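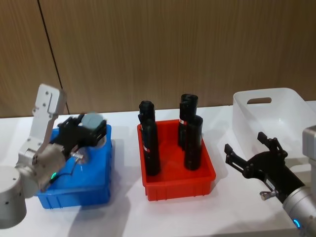

Voreria Household Waste Sorting Records

Version 3. Maintained by Jolanta Jakubowski.

Summary

Voreria is a table of household waste entries collected from 42 streets in the Mösli district. Each row records one collection stop: material stream, net weight, and the contamination grade given by the crew. There are 2000 rows. No addresses or names are included.

Files

stops.csv: one row per stop
streams.csv: lookup table for material codes
grades.csv: lookup table for contamination grades

Fields in stops.csv

stop_id: integer, unique
street_code: text, two letters and two digits
stream: text, see streams.csv
net_kg: decimal, one place, bin weight already subtracted
grade: integer, 0 to 3
shift: text, AM or PM

Known issues

Glass and metal were collected together until March and share the code GM for that period. Later rows use GL and ME. Do not split GM by weight.

Weights under 0.5 kg were entered as 0.0 by the Cerko truck scales. Treat these as missing. Monday PM stops are underrepresented because the second truck did not run that shift.

Grades were assigned by eye. A sample of 20 stops was graded again by a second crew member; those grades are not in this release.

Loading

Files are UTF-8, comma separated, with a header row. Decimal mark is a period. The Wusto import script expects all three files in the same folder and stops if a stream code is missing from streams.csv.

Changes

Version 3: duplicate stop_id values removed, shift column added.
Version 2: street names replaced with codes.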